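A Morning With the Robots at Brikby Hall

Have you ever wondered how a robot learns to pick something up? You have been picking things up since you were a baby, so it probably feels like the easiest thing in the world. Robots find it surprisingly hard! Last November our reading club went to the open day at Brikby Hall, where the people from a workshop called Julavero show visitors what their robots can do, and I promised everyone who couldn't come that I would write down as much as I could remember. So get comfortable, because I remember rather a lot.

The first person we met was Leonora Cabrera. She has been building robots for 6 years and she wears a pencil behind each ear. She started by asking all of us to shut our eyes and take a crayon out of a box. Easy, right? Then she asked us to do it again wearing big, fat winter mittens. Oh, the giggling! Crayons rolled under the chairs, and one went into somebody's boot. "Now you know how my robot feels every morning," she said.

What is a gripper?

A robot's hand is usually called a gripper. Some grippers have lots of fingers, like yours, and some work with suction, a bit like a vacuum cleaner holding on to a sock. The one we met at Brikby Hall has just two fingers. They move toward each other to hold a thing and move apart to let it go. Try it yourself with your thumb and your pointer finger. Pinch, open, pinch, open. You can do a lot with a pinch! You can turn a page, pull up a zipper, or lift a grape without squashing it.

That squashing part matters. If a robot pinches too hard, the grape is jam. If it pinches too softly, the grape is on the floor. Your skin tells you how hard you are pressing, and your brain sorts it all out before you have even noticed. A robot needs sensors to find out what its fingers are touching, and it needs a computer program to decide what to do about it.

Why cloth is so tricky

Think about a wooden block. You can push it, turn it, or drop it in a bucket, and it is still the same shape. Now think about your pajamas. When you pull them out of the drawer they are one shape, when you toss them on the bed they are another, and when your mom finds them in the morning they are a third shape altogether. A robot that has learned what pajamas look like on a hanger may have no idea what it is looking at when they are in a heap!

Kenneth Fajardo, who looks after the computer part, told us that Julavero's robot had practiced one cloth job 300 times before the open day, and it got the job right 296 times. Ariel Calimlim, who is seven and sat next to me, put up her hand right away and asked what happened the other four times. Kenneth laughed and said the cloth slid off, and then it slid off again, and then the robot picked up its own power cord, and the last time it just stopped and had a think. Everybody clapped for the robot anyway.

Seeing from the wrist

Where are your eyes? On your face, of course! A robot can have its eyes wherever people decide to put them. Many robots have a small camera up high, where it can look over the whole room, and another one down at the wrist, right next to the gripper. The wrist camera goes everywhere the hand goes. It is a bit like having an eye in the middle of your palm, which sounds odd until you think how handy it would be for finding a marble behind the couch.

From down there, things look very different. The fingers seem enormous, and the rest of the room is tucked in behind them. You have to look for a moment before you can tell which way is up. 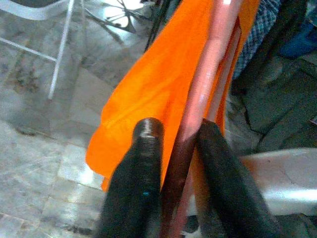 A robot's-eye view: two gray fingers, a long pink rod, and a bright orange cloth.

Look at the two fingers first. They come at the rod from opposite sides, the same way your thumb and finger come together around a pencil. Then look at the orange cloth and see if you can find its creases. Each one of those is a little puzzle for a computer. Is it a fold? Is it a shadow? Is it the edge? You can answer with a glance, and a robot has to work it out.

Teaching by showing

Araba Aidoo let us in on the part I liked best. Sometimes people teach a robot by doing the job with it, over and over, while the computer keeps a record of every movement and everything the cameras see. It is like the way you learned to tie your shoes, with a grown-up's hands going slowly beside yours. After enough tries, the robot begins to join in by itself.

Try this at home

You will need a ruler, a dish towel, and a friend. Lay the ruler on the table and drop the towel over it any way it lands. Now pick up the ruler using only your thumb and one finger, and try to keep the towel on top. When you've managed that, close your eyes and let your friend tell you where to move. Say "left a bit" and "down a bit" and be patient with each other. My best try ended with the towel on the cat.

Words to know

Gripper: the part of a robot that holds things.
Sensor: a part that notices something, such as light or touch.
Program: the instructions a computer follows.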